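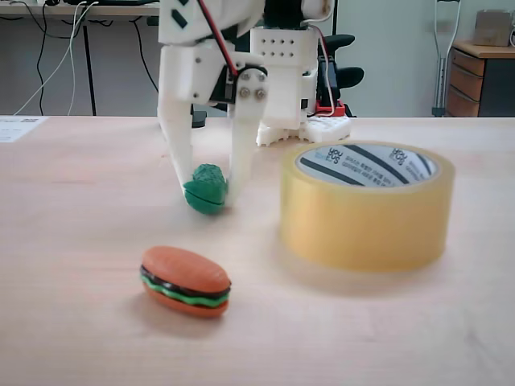

Will I still be the one who says a box is finished, or does the arm get to say it? Lilla Jakab asked me that in the Wednesday meeting, before I had even got my coat off, and I have been carrying the question around with me ever since. I'd like it to sit at the top of this report, because most of what we have done with your money since the last one has been an attempt to answer it properly.

Progress report to the Nuvinetti Fund
Sasura play set workshop, packing room automation
Second report, covering the work through September

Dear all,

Thank you for your patience with the date of this one. The summer orders ran late and everybody who might have helped me write it was packing, myself included. I have tried to follow your headings, though I see I have already wandered from them.

Where we are

You will remember that Sasura sends out pretend food sets for nurseries and play schools, and that a large share of what comes back to us is sets that need sorting, checking and packing again. On a busy day that means 200 sets. Every piece is picked up, looked at, turned over, and put in its place in a box, and then the box is taped and set on the cart. It is pleasant enough work for an hour. By the middle of the afternoon it is hard on the thumbs and wrists, and several of our packers have told us so for years, more kindly than they needed to.

The part of the job we asked you to fund is the picking up and setting down. We call the arm and its software Flello, a name that came from the packers and has stuck so well that it is now on the job sheets. Flello has been practicing on a desk in the side office with a few toy pieces and the ordinary things that end up on a packing bench. We chose to keep it off the packing floor for this period, and I am glad we did. People have been able to wander in at lunch and watch it, and say what they think of it, without a row of boxes waiting behind them.

What it can do so far

We logged nearly 1000 practice picks in the period. In 57 percent of them the piece was lifted and put down where it was meant to go, on the first try. I know the plan we sent you had a higher number in it by now. I would sooner give you the plain one and tell you what sits underneath it.

Small soft-edged pieces are going well. The fingers close around the vegetables nicely, and when a pick fails it is mostly that the piece has been nudged over just before the grip closes. Things lying on their side are harder. The burger is a good test for us, as it rolls a little if it is touched at the wrong spot, and a person's hand makes up for that without thinking. We spent a good deal of the period on that one problem and I would call it half solved. 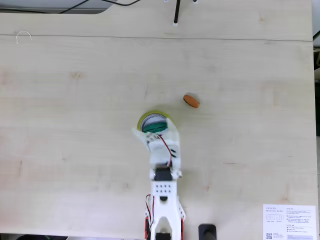
Flello over the tape roll, side office desk

Tape was not in the plan at all. It came in because Lilla pointed out that the roll is always on the bench, always in somebody's way, and that if the arm was going to share a bench with people it had better learn what to do about one. So we added tape rolls to the practice. The shape is awkward: it is wide, it has a hole in it, and it can be lying down or standing on its edge. Going for the core has worked better for us than trying to get around the outside, though the results are too patchy for me to put a figure on them yet. I'll do that in the next report.

What it has changed for people

This is the heading I care about most, so forgive me if I go on.

The first change came before the arm had packed a single box. To teach it, we had to write down what the packers do, and we found we had never done that. We had a sheet on the wall that said "check and pack." Sitting beside people with a notebook, we learned that checking means running a thumb along the seam, that some pieces are sniffed (I had no idea), and that the order in which a box is filled decides whether it will close. All of this was in people's hands and none of it was on paper. The new sheet is much longer. New starters have been learning from it already, and they tell us it helps, so there is one good result that does not depend on the arm in the least.

The second change is who stands where. For the trial on the packing floor we plan to have 2 people at the bench with Flello, as there are now without it. The arm would bring pieces forward and set them down within easy reach. The people would do the checking and the closing. That is less reaching and gripping, and more looking. Some of the packers are happy about this. Others are wary, and said that looking at things all day is tiring in its own way and that they like having something to do with their hands. I think they are right, and we have changed the plan so that people swap between the arm bench and the ordinary benches through the day. How often they swap will be up to them to settle among themselves.

The third is harder to write about. There was real worry in the spring that hours would be cut. We put it in writing that no one's hours will go down because of this project during the grant, and I was asked, fairly, what happens afterward. I could not promise what I don't know. What I did say is that the afternoon work we now turn away, mostly repairs, could be taken on if the packing went faster, and that packers would be first in line to be trained for it. A few have already put their names down. I would be grateful for a conversation with you about whether any of the unspent training money could go toward that.

As for Lilla's question, the answer we have settled on is that a person finishes the box. The arm does not mark anything as complete. We asked for this to be set in Hapeta, our order system, so that a box can only be closed with a packer's own initials, and anyone at the bench can stop the arm and carry on by hand without asking or explaining. Lilla read this over and asked that the stop be somewhere you can reach with either hand. It will be.

What went wrong

The cables have been a nuisance. The side office was never meant for this much equipment, and we have had more stoppages from a plug working loose than from anything clever. We also lost the better part of a week to printed parts on the fingers wearing down faster than we had allowed for. Spares are now kept in the drawer, and the packers have become quite quick at spotting when a finger is getting tired — quicker than I am.

I also underestimated how much time the packers would give to this. They have been paid for every hour of it, as agreed, but the staff time line is running ahead of the budget and the equipment line behind it. The table you asked for is coming separately from the office. I expect we will ask to move a modest amount from one to the other.

What comes next

We want to bring the first-try figure up before the arm goes anywhere near a real order, and the packers will have the say on when it is good enough. After that we plan a short trial at one bench, mornings only, with people who have asked to be on it. We will keep asking about wrists and thumbs in the same words we used at the start, so that you can compare.

You are very welcome to come and see it. Late morning is best, when the cart has gone out and somebody will have time to show you the burger problem for themselves. Please let me know a day that suits, and whether you would like lunch, so I can tell the kitchen.

With warm thanks from everyone in the packing room at Sasura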